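2/4/06
Posted by Vendula Bartoš

OK, the big white table is finally clear and I am so pleased with myself! It took me most of the morning. Everything that lands in our house lands there first (mail, scarves, batteries, the jigsaw from September with its 1000 pieces and no lid) and I had stopped seeing the tabletop at all. I'd forgotten it has that pretty strip of light wood down the side.

My rule was simple. Take it all off, wipe the whole thing down, and then only put something back if I could say out loud where it lives. Volkan laughed at me talking to a stapler, but the stapler now has a home in the hall drawer, so who's laughing.

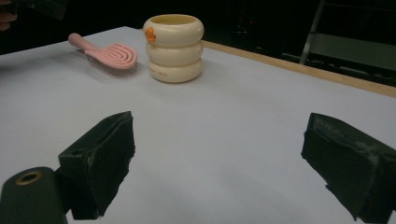 The pink hairbrush was my favorite find of the day. I love this brush! It's the vented kind, with curved bands and gaps in between, and it goes through my hair after a shower like nothing else I own. I paid around 3 dollars for it at the little drugstore in Jarance, on the same trip where we missed the bus and ate pastries on the curb, and I have bought two much fancier ones since then that I never reach for. I'd been using Gwynne's spare comb for weeks, thinking mine was gone for good.

While I had it out I gave it a proper cleaning. Pull the hair out with the tail of a comb, then swish it in a bowl of warm water with a squirt of shampoo, bristles down, and go between the rows with an old toothbrush. Shake it hard over the tub and leave it on a towel overnight. The open back makes it so easy, you can get at the bristles from both sides.

It lives in the basket by the bathroom mirror now, and Bolo (who is a cat, for anyone new, and a thief) can't reach that shelf. Next up is the hall closet. I counted 25 coat hangers in there and we have maybe half that many coats, so if anybody nearby wants hangers, leave me a comment and come get them!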